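Stilness Products Collecting Spares Hire Contact

Equipment > Data collection > Bin work > Rido Bin Collection Kit

Rido Bin Collection Kit

Print this page | E-mail this page

The Rido kit is for people who already own an arm and now need to teach it to take things out of a bin, having noticed that the arm did not arrive knowing how. It records examples. Your operator steers, the arm picks, Rido writes down what both of them did and keeps it in a form your training code will read without sulking.

You supply the arm, the gripper, a bin and somebody patient. We supply the recorder, a fixed overhead camera with its bracket, a foot pedal for starting and stopping each attempt, and a set of painted blocks in red and green. The blocks are dull on purpose. Start with long bars lying at awkward angles to one another and against the walls, and you will learn more in a morning than from a week of neatly spaced cubes.
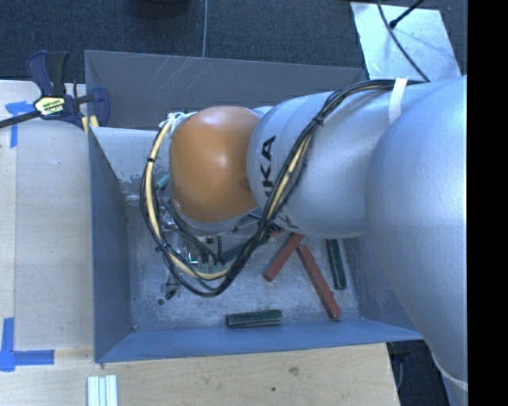

Mateja Janevski writes that the pedal was the part she expected to hate, and that after 72 attempts she had stopped noticing it, although she would still like the cable to be longer. The cable is now longer. She also asks us to warn people that failed picks must be kept and marked as failed, as her first set was all triumphs and the arm it trained had no idea what to do after a miss.

So: keep the failures. The pedal has a second switch for them, and it is the bigger of the two.

Before each run, clamp the bin. An arm leaning on a block in a corner will move a loose bin quite happily, and every example after that is a lesson in something else. Tape marks on the bench will show you where things stood last time. Let the hoses and cables hang as they will when the arm is working for real; tidying them up for the recording is cheating, and the arm will find out.

In the box
Recorder with power supply
Overhead camera and bracket
Two-switch foot pedal
Blocks, 12 red and 15 green
Printed handbook, 17 pages, one of them useful in an emergency

Works with Madigan and Stallis controllers as supplied. For anything else, ask first. Ita Nic Giolla answers the technical post and prefers the model number to a description of the noise it makes.

Not included: arm, gripper, bin, clamps, patience. Hire is by the month, and kits booked for August go back with all their blocks or we send a very polite invoice.

Page revised Aug 29, 2025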